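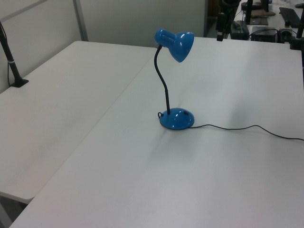
Lamps are a poor first object, according to Cecilia Frimpong, because the shade moves when you touch it and the cord drags on everything you do afterward. She would start with a block. The rest of the bench disagreed with her for most of an afternoon, and that argument took up a good part of my visit to the shared workshop in Clumville.

I went in January to look at the Iltari arm, a home-built manipulator that members have been putting together in the back half of the building. I build small machines in a garage and wanted to see how other people handle mounting and cable routing. I had read the build log, which stops well short of the current state.

The task under discussion was to turn a gooseneck desk lamp so that its shade points at a marked spot on the table. A gooseneck has no joints in the usual sense. It bends wherever it is weakest, and it springs back a little when released. Zahira Goh, who wrote most of the motion code, likes it for that reason. The controller cannot assume that the shade stays where the gripper left it, so it has to look again, compute the error and make a second move. On a block, a sloppy controller passes.

Cecilia's objection is mostly to the power cord. A round lamp base on a smooth white tabletop offers little resistance, and a stiff cord acts as a spring on one side of it. If the base rotates under load, the measured error mixes two effects: bend in the neck and slip at the table. She wants the base clamped for the first series of trials and released for the second. Zahira wants it free from the start. When I left, the plan was to run both, clamped first.

Frame and mounting

The tables are ordinary white office tables, butted together. Poles are clamped at the edges, which saves drilling the tops but makes stiffness a concern. I asked how the team checks that a pole has not shifted. The method is a paper target taped to a fixed point, viewed at the start of each session and compared with a stored image. If the difference is over 2 pixels, they recalibrate. I do something similar at home with a bolt head, with worse results.

The seam between two tables matters more than I expected. The tops are not at exactly the same height, and the legs settle differently when someone leans. The current rule is that nothing that gets measured may straddle the seam. An earlier version of the arm was mounted on one table and worked on the other, and the calibration would not hold overnight. Moving the mount fixed it.

Actuators and drive

The arm uses geared stepper motors at the shoulder and elbow and hobby servos at the wrist. The shoulder drive is a belt reduction made by the members. The first belt was too wide for the pulley flanges and wore along one edge. The replacement is narrower and runs true, at the cost of some stiffness under side load.

Encoders are on the output side of the reduction. The shoulder encoder reads 4000 counts per turn, which Zahira considers coarse. A finer one was fitted for a while and gave noisy readings whenever the wrist servos were active. The cause was a shared ground return. They rewired it, but the coarse encoder stayed because the software had been tuned around it by then.

Power comes from a bench supply, with a separate line for the servos. There is an emergency stop on the shoulder line only. I said I would want it to cut both, and Cecilia told me that change is already on her list, below a new guard for the belt.

Software

The control program is called Stuvia. It is 2535 lines long, in a single file, and Zahira makes no apology for the single file. It runs on a laptop and sends position commands over a serial link. The perception side is a separate program, Bakilana, which finds the object in the camera picture and returns an outline and an orientation.

Glossy plastic is hard on Bakilana. Overhead lights put white highlights on a curved shade, and early versions treated the brightest highlight as a hole in the object. The fix was to fill small bright regions that are fully enclosed by the object color. It fails when a highlight touches the outline. The members considered dulling the shade with spray and decided against it, on the grounds that other lamps will be glossy too.

The thin black cord causes a second problem. Its shadow and the cord itself can merge into one wide shape, and the planner then keeps clear of more table than it needs to. For now the cord is masked out by hand.

Cost

The parts list for the arm, without tables, laptop or camera hardware, comes to $299. The motors were bought used and the brackets were printed in the workshop. Buying the motors new would change that figure considerably.

I took home the bracket drawings and the wiring diagram with the corrected ground. The belt tension procedure is not written down yet. Zahira sets it by plucking the belt and listening, and Cecilia has asked her to put a number on it.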